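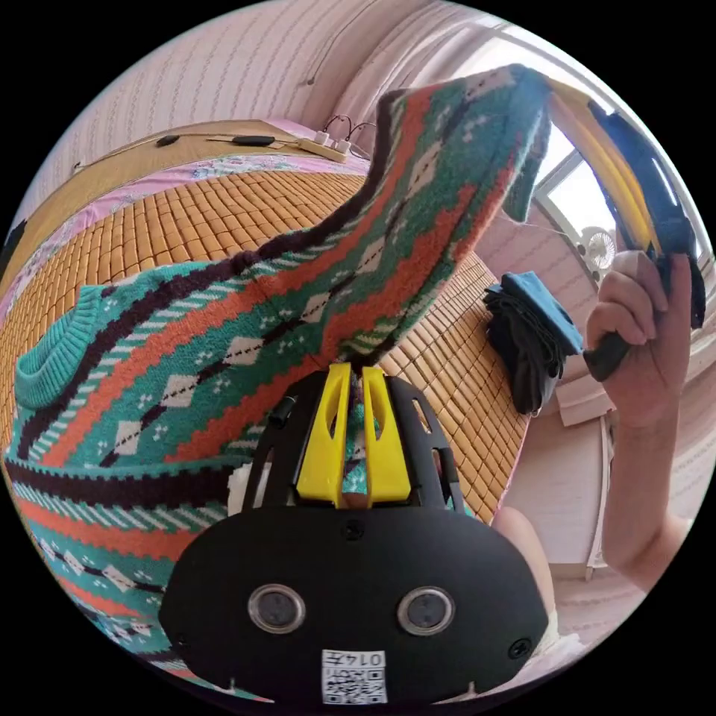 Hae-won Shim wrote to me last night that wool should never go in a closet dirty, and that I should have said so in my first thread on moths. Fair. So this is the second thread, and it starts with washing.

Clothes moths don't eat wool the way we picture it. The adults you see flying don't eat at all. The larvae do the damage, and they go for the spots with sweat, skin oil or food on them. Cuffs, collars, underarms.

So before anything goes into storage for the warm months, wash it. Even if you wore it once. Even if it smells fine.

I do mine in the bathtub. Cool water, a capful of wool wash, push it under and leave it for 20 minutes. No rubbing and no wringing. Drain, press the water out against the side of the tub, roll it in a towel, dry it flat.

If the label says dry clean only I take it to Vovside on the corner. They charge by the piece and they're slow in December, when everyone brings in coats at once. In spring it's two days.

Cedar. I get asked about cedar more than anything else. The blocks smell nice. They may put some moths off while the oil is fresh, in a tight box. They will not save a sweater that already has eggs in it. I have a drawer full of them and I had moths anyway.

Mothballs work and I don't use them. The smell stays in the yarn for months and you shouldn't be breathing it.

The freezer does work, if you do it properly. Bag the sweater, press out the air, and put it in a freezer that gets down to 0 F or below. Leave it a full week. Let it come back to room temperature inside the bag so it doesn't get damp. I do a second round after that.

A fridge freezer that gets opened ten times a day is not great for this. My neighbor lets me use the chest freezer in her garage — I pay her in eggs.
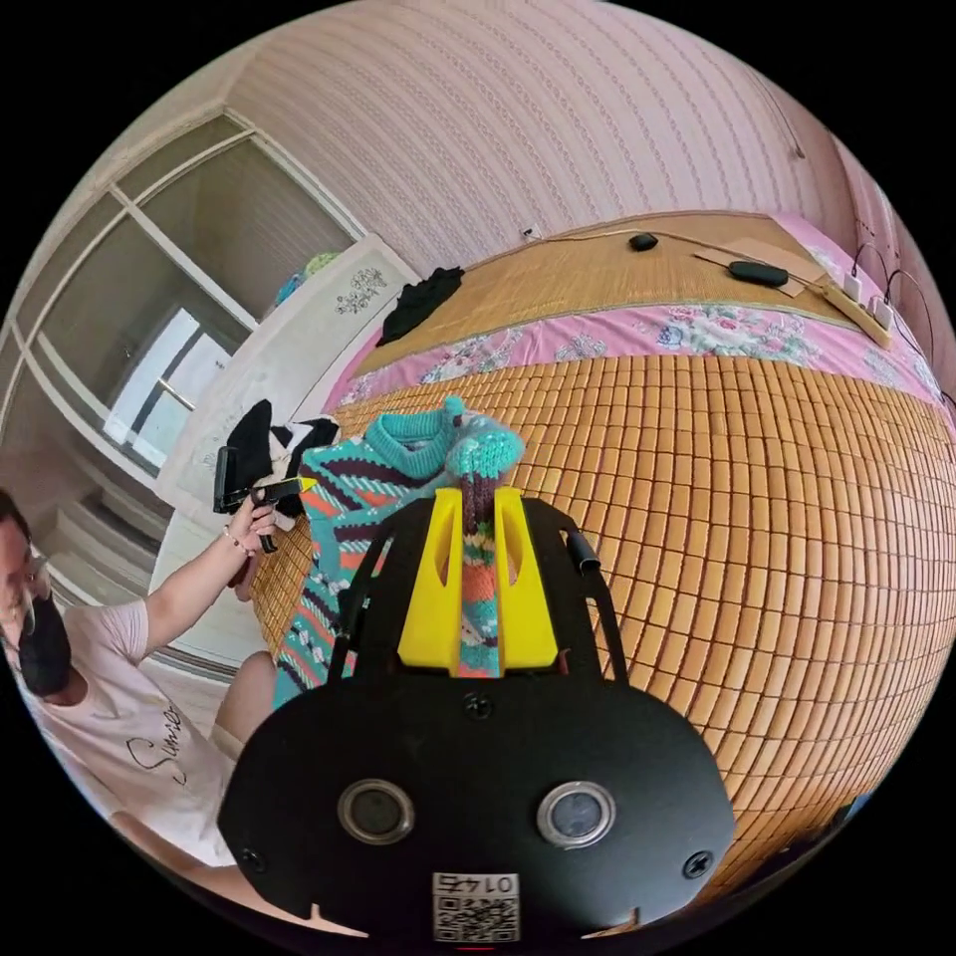
Someone in the replies asks whether you have to treat everything you own, or just the piece with the hole in it.

Everything made of animal fiber that was in the same closet. Wool, cashmere, alpaca, silk, felt hats, the feather pillow on the top shelf. Cotton and acrylic are mostly safe but blends are not, and neither is a dirty cotton shirt.

Then the closet. Take it all out. Vacuum the floor, the corners, the crack where the baseboard meets the carpet, the top edge of the door frame. Empty the vacuum outside right away. I found mine living under the carpet edge, nowhere near the sweaters.

For storage I use zip bags inside lidded bins. The bins are from Stendow, the kind with the rubber seal. A plain bin with a snap lid lets larvae in — they're tiny when they hatch.

Put up a sticky pheromone trap too. It only catches males, so it's not a cure, but it tells you if you still have a problem. Check it every couple of weeks and write the date on it.

Small holes can be fixed. If there's a pattern, match the color of the band the hole is in and don't worry about the rest. I'll do a separate thread on darning once I find my good needle.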